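Ticket 506 — shelving unit, Pledeck reading room
Status: open
Product: Ultus arm, Cavolau scheduler

Hi again! Reopening this one, sorry. The arm still stalls on the bookcase job, mostly with paperbacks, and the log gives me error 182 every time.

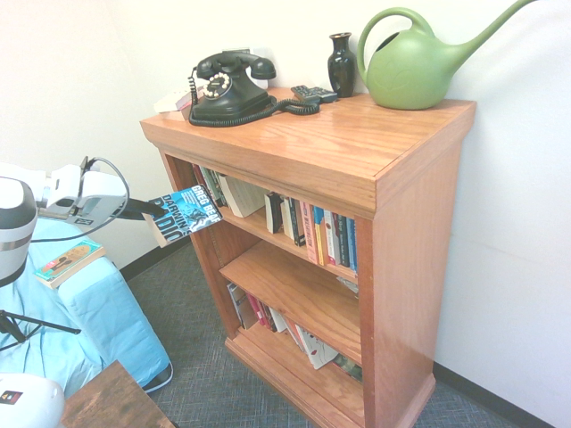 I tried the slower grip profile you sent in November and it helped a bit — but now I'm babysitting it instead of sitting at the desk with visitors, and the desk time was why we wanted it. My shift used to be all shelving. Now it's half shelving, half clearing errors. 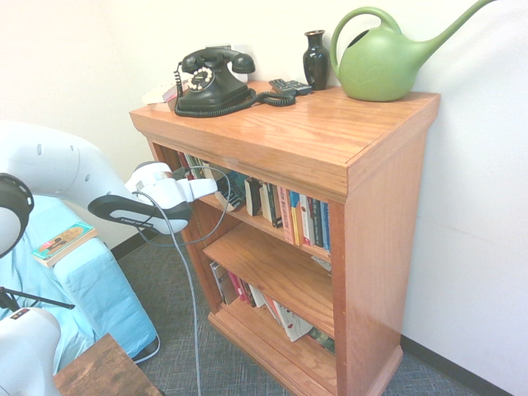 Restarting Cavolau gets me going again until the next stall. The Murín branch has the same setup and says theirs is fine, so could you compare our settings? I'm in until 4 pm, just call the front desk.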